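August 6, 2022
Bench notes, Rikby two-arm kit, evaluation unit
Written up by Citlali Cisneros. Damián Zepeda on the second keyboard for the afternoon runs.

Continuing from the last entry. Firmware reflashed, both arms enumerate on the first try now. The old fault where the right arm came up as the left one was the hub. Moved to the powered hub and left it there.

Reminder of what we are deciding: whether to buy the Rikby kit at the list price of $3,000, or keep going with the Drarau arms we already have on the other bench and pay Chávez for the new wrist joints. Warbridge wants an answer before they fix the scope for the tabletop work. They do not care which arm it is as long as it clears kitchen and bathroom items without a person stepping in.

Setup

Table clamped, backdrop pulled straight. Supply at the default voltage, current limit left where the vendor set it. Wrist cameras on both arms, overhead camera unplugged for this session because I want to know what the kit can do as shipped. The overhead is an extra line on the quote.

Calibration took 52 minutes for the pair. The manual's order is wrong: it has you zero the wrist before the elbow, and the elbow routine then moves the wrist off its mark. Do elbow, wrist, gripper. I have penciled this into the printed copy. Hand-eye calibration for the left camera converged on the second attempt, right camera on the first.

Backlash at the wrist is better than the Drarau by feel. Did not put the dial gauge on it. To do.

Fingers

The stock fingers are hard and tapered, with no pad. Good reach into narrow gaps, poor on anything glossy. The vendor sells a padded set separately and the sales sheet shows only the padded set, which I consider misleading. Ran everything today on the stock ones.

Closing force is set as a percentage of motor current. There is no force reading, only current, and the current is noisy at low speed. At 80 percent the fingers hold a squarish container well enough but the motor gets warm to the touch after a long hold. Below that I start to see slip when the arm accelerates. I would not go higher without a duty limit in software. Sent the vendor a question on the motor's thermal cutoff. The manual says there is one and gives no number for it.

Runs

Task was the household set: bowl, ribbed glass, cup, pump bottle. Teleoperated first, then replayed from the recording. Replay is open loop in this release, so it is only a test of repeatability and tells us nothing about the policy.

3 replays of the bowl move, all fine, bowl landed inside the taped outline on each and the tape was peeled off afterward. Glass was fine at slow speed. At the default speed the left arm overshoots a little before settling and I stopped the run by hand before it reached the glass. The speed profile is a plain trapezoid and cannot be changed from the interface. It can be changed in the config file, which is not documented. Found it by searching the source for the default value.

The pump bottle is the awkward one. Upright, the head gets in the way of the approach. On its side the body is easy to reach but the pump end pushes the grasp off center, and the planner has no idea the head is there because the collision model is a single box. Tried a tighter box and lost the grasp. Tried a looser one and the planner refused the cup next to it.

Cabling on the right arm is a concern. The loop at the upper joint is long, and at full wrist roll it drags on the housing. One tie moved, more slack taken out. Would want a proper clip there before any unattended run.

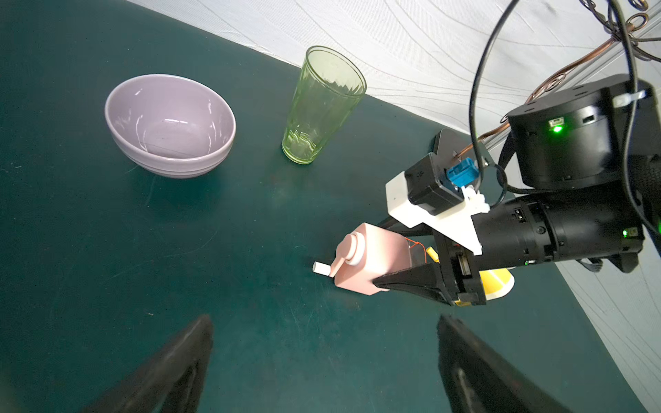

Damián read the draft of this entry and disagrees on the bottle. His view is that the box model is a software limit we could fix ourselves in a week, and that it should not count against the hardware when we compare with the Drarau. He would score the arm and the planner on separate lines. He also points out that we never charged the Drarau for the planner we wrote for it, so the current sheet favors the old bench.

Fair on the second point. I will split the lines. On the first, Rikby sells this as a kit that works out of the box, and Warbridge would be paying for that, so the planner stays in the score under its own heading.

Service terms, from the quote: repair is return to vendor only, no local stock of joints. Chávez will swap a Drarau joint on site. The turnaround on our return in March was long enough that we lost the bench for that whole stretch, and I would ask for a spare wrist in the price.

Open items
Dial gauge on both wrists
Padded fingers, ask for a loan set
Cable clip, upper joint, right arm
Vendor answer on thermal cutoff
Copy edited speed profile into the repo, tag it as ours
Split score sheet into arm and planner, resend to Damián

Arms parked, supply off at the wall, config backed up to the shared drive under today's folder.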